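3.2 What guests wrote in the visitors' books

I should say how I came to the visitors' books in the first place. I'd gone to Stekulis in March to talk to owners about their booking calendars, and while I was waiting in the kitchen of a harbour cottage (the owner had popped out to find me a plug adaptor) I started reading the book on the windowsill. By the time she came back I'd filled two pages with notes and more or less changed my mind about what this study was for! Online reviews are written for strangers. The books are written for the next family through the door, and people tell them quite different things.

In the end 40 owners in Stekulis and Penry let me copy theirs, which gave me 351 entries long enough to code. Ji-hoon Tak read all of them separately from me and we argued over the ones where we disagreed, mostly on whether grumbling about the walk up from the beach counted as a complaint. We settled on yes if the word "pushchair" appeared.

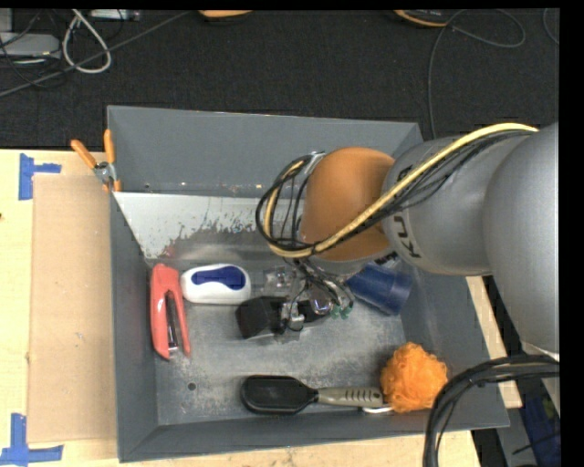
Figure 4. Grey open-topped bin on a light wooden table, with a robot arm reaching in.

Penry, Fri 31 May

Coding notes, second round. I sat down with the Penry books first, as they were the messier lot. Food comes up more than anything else, and by food I mean where to buy bread on a Sunday and which pub will still serve children after seven. Views hardly get a mention, even in the houses that charge extra for them. One owner on the Bevard road puts her prices up by 90 euro a week for the sea-facing rooms, and her guests write page after page on the quality of the tin opener.

Length of stay matters too. Weekend visitors thank the owner and sign off, while the fortnight people draw maps. I had expected the listing on Tultico, the booking site most of these owners use, to shape what guests wrote, but I could find very little carried over from one to the other. Tultico shows 4,000 homes along this coast and describes nearly all of them as "a stroll from the beach", a phrase that turns up in the books only when somebody is cross about it.

I come back to the hand-drawn maps in section 3.3.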